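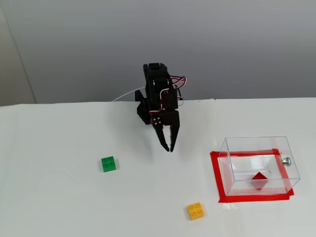

Abbas Safavi wrote:
Before you touch the planner again, what timestamp are you putting on the joint states? Time you read the bus or time the message goes out? Those drift apart once the servo bus gets busy and then everything downstream looks like a calibration problem.

kerekes_fork wrote:
Time the message goes out. Whatever the Andness driver does by default, never changed it. Loop runs at 18 Hz, camera is faster. Planner gets the latest of each and goes.

Recap for people who skipped the first page – task is brick into the clear box, small arm, hobby servos. Stops over the target fine, then on the way down it shifts sideways. Green one it misses to the left, yellow one it misses short. Redid hand-eye calibration twice. Same thing.

tinplate wrote:
Misses in different directions for different bricks = not an offset. Backlash. You have hobby servos hanging a gripper off the end of a long stack of brackets, what did you expect. Software won't fix slop.

kerekes_fork wrote:
Slop would be random-ish. I get the same miss every time for the same start pose. If I start from the other side the miss flips.

tinplate wrote:
That is literally what backlash does. Approach direction decides which side of the gear teeth you're on.

Abbas Safavi wrote:
It's also what stale state does. Moving left, your estimate lags right, and the other way round. Easy to split them: same approach, half speed. Backlash stays the same size, lag shrinks.

kerekes_fork wrote:
ok trying that. Back in a bit

kerekes_fork wrote:
Half speed, miss is a lot smaller. Not gone. Quarter speed, smaller again but then it sort of stops improving.

Abbas Safavi wrote:
So both. Fix the lag first, that's the big piece.

pridport_mike wrote:
Had this on the old Kerekes branch. The driver has a smoothing filter ON by default and doesn't tell you. Look for filter_window in the config. Ours was set to four samples, on a slow loop that's plenty to wreck a descent.

kerekes_fork wrote:
Found it. It's at 4 here too. Why is that even a default

pridport_mike wrote:
Makes the plots look nice.

Máté Oláh wrote:
Please don't just set it to zero. I wrote some of that filter. Without it the position readings on cheap servos jump and the velocity estimate goes crazy, then the controller chases noise and cooks a wrist servo. Leave the filter, stamp at read time, and shift the stamp back by the filter delay. There's a field for it in the Sterkosgate message format, hardly anybody fills it in.

tinplate wrote:
Or drop the filter and stop using velocity. Position targets only. It's a brick in a box, it doesnt need a velocity loop.

Máté Oláh wrote:
Works until the box has a wall you need to clear. Then you get overshoot at the top of the arc and clip it.

tinplate wrote:
Raise the waypoint. Done.

Máté Oláh wrote:
And run out of reach. Short arm.

kerekes_fork wrote:
Measured it. Logged 3710 steps, lined up camera motion against joint motion, best match is at 328 ms. That's end to end, bus + filter + queue. I'd been assuming it was tiny.

Abbas Safavi wrote:
That's huge. The filter doesn't explain all of that. You've got a queue somewhere holding old frames. Check the subscriber depth on the image side, should be one, keep latest.
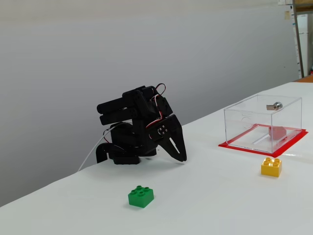

Máté Oláh wrote:
Agree on the queue, but look at the command side as well. If the planner sends a whole chunk of targets and the driver buffers them, you're executing a plan from before the last look. Cut the chunk short and replan more often, or blend the overlap. And log the time each target is sent to the bus, not just when it's planned.

kerekes_fork wrote:
Image queue was 10. Changed to 1. Command side I hadn't looked at, and yeah, driver buffers whatever you give it. Cutting the chunk in half for now.

Config at the moment, from memory:
filter_window: 4
stamp_source: bus_read
stamp_shift: on
image_queue: 1

pridport_mike wrote:
stamp_shift wants a number on the older builds. "on" gets parsed as 1 and you'll shift by one milisecond. Ask me how I know

kerekes_fork wrote:
oh come on. ok fixing

tinplate wrote:
Still say measure the backlash. Whatever's left at quarter speed is mechanical and you'll be back in September blaming the camera.

Abbas Safavi wrote:
No argument there. Always finish the approach from the same side and most of it cancels. That's a planner constraint though, so software does get to help a bit.

tinplate wrote:
fine

kerekes_fork wrote:
Adding the same-side approach tonight. Will rerun the lag measurement first with the new queue and post the number. Mike, which build fixed the parsing?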